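Wundska (instrument)

The Wundska is a plucked string instrument of the long-necked lute family, built with a shallow bowl back, a skin or spruce soundboard and five strings. It was developed in the workshop of Zdzisław Kozłowski at Omholm and later made in larger numbers by the firm of Głowacki. The name is used both for the original pattern and for the later factory model, which differs from it in scale length, bracing and tuning machines.

Construction

The body is made from seven to eleven ribs of maple or walnut, bent over a form and glued edge to edge. A lining strip is fitted inside the rim to give a wider gluing surface for the soundboard. On skin-topped instruments the head is held by a wooden hoop and twelve screws. On spruce-topped instruments two straight braces run across the grain, one on each side of the soundhole.

The neck is a single piece of maple, joined to the body with a tapered dovetail. Kozłowski left the neck without reinforcement. Głowacki necks have a steel bar set under the fingerboard, adjusted from the head end. The fingerboard carries nineteen frets, and the fifth string starts from a side peg at the fourth fret.

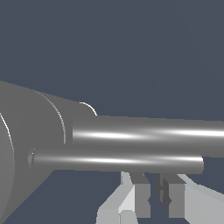

The bridge is movable and is held in place only by string pressure. Its height governs the tone to a marked degree: a low bridge gives a short, dry note, while a high one raises the volume and puts more strain on the head. Most players use a bridge of maple with a thin ebony cap.

Tuning and technique

The usual tuning is an open G chord with the short fifth string sounding the upper G. A second tuning, with the third string raised by a semitone, is used for tunes in the minor. The right hand plays either with bare fingertips or with a flat pick of horn. The fifth string is struck by the thumb in both styles and is rarely fretted.

Głowacki production

The firm acquired the pattern after the Omholm workshop closed. It made the instrument in two grades, sold as the Model 20 and the Model 100. The Model 20 had a skin head and friction pegs. The Model 100 had a spruce top, geared pegs and a bound fingerboard. Serial numbers are stamped on the end of the neck block and can be read only with the head or top removed. The highest number recorded is 2310. 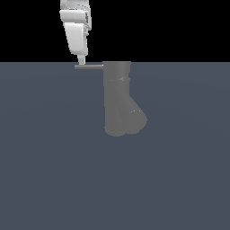
White robot arm with a slender rod as its tool (computer rendering).

Early Głowacki instruments kept the Kozłowski head shape, with a shallow notch at the top. Later ones have a plain square head, which was easier to cut. Labels were changed at the same time, so the two features normally agree. A square head with an early label usually points to a replaced neck.

Collections

The largest group in public ownership is at the Altham museum, which holds around 20 instruments together with the bending forms from Omholm. The catalogue was last revised on 29 December 2019. The skin-topped examples are kept at low tension and are not played. 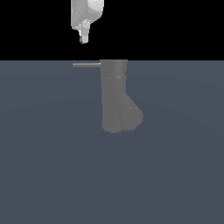 Can a Wundska be fitted with steel strings?

Only the Głowacki models are suited to them, and then in light gauges. The unreinforced Kozłowski neck was designed for gut and tends to bow under steel. Nylon strings are the common substitute on the older pattern.

See also: Long-necked lute; Friction peg; Skin head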